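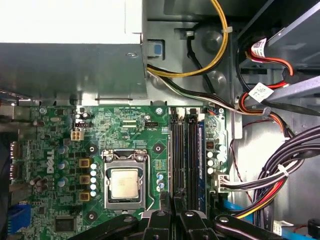

Desktop Teardown and Component Recovery
Project report, Group 6
Forough Fallahi, Manouchehr Ansari

1. Purpose

The goal of the project was to write a teardown procedure for a retired Dell desktop that a first-year student could follow without help. The procedure had to leave the motherboard, processor and graphics card fit for reuse. Speed was a secondary concern. The finished text goes into the Zarkovness lab manual in November.

2. Cable removal

Cables come first. In this case the wiring takes up much of the space between the power supply, the drive cage and the side panel, and a board lifted with any lead still attached can tear a connector.

The order we settled on is as follows. Disconnect the SATA power leads at the drive cage end. Read any label on a cable before moving it and copy the text into the log sheet. Next, release the multi-pin connector at the edge of the motherboard. Grip the plastic housing and pull in line with the pins – never by the wires. Cut cable ties only where the bundle has to be separated. Our first draft had every tie cut at the start, and the loose bundle then fell across the board each time the case was turned.

Leave the power supply in place until all leads are free. The blue release tab belongs to a later step and should not be pressed early.

3. Graphics card

Remove the bracket fastening, open the latch at the end of the slot, and lift the card straight up. Rocking it lengthwise puts a side load on the slot. The card goes into an antistatic bag at once.

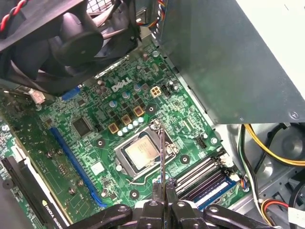 4. Processor

The load lever is pressed down slightly, moved outward to clear its catch, and raised. The retention frame can then be opened. Tools should be kept clear of the socket contacts, which bend under very little force.

Residue on the heat spreader is wiped off with a lint-free cloth and alcohol, working from the edge inward. We compared 2 cloths, the Cendon and the Jirusska. The Cendon left fewer fibers.

5. Open points

Board screws are sorted by position on a printed outline of the motherboard, a method taken from the Huỳnh handout. The outline needs to be redrawn at 100 percent scale. The section on drive removal has not been tested by a reader outside the group.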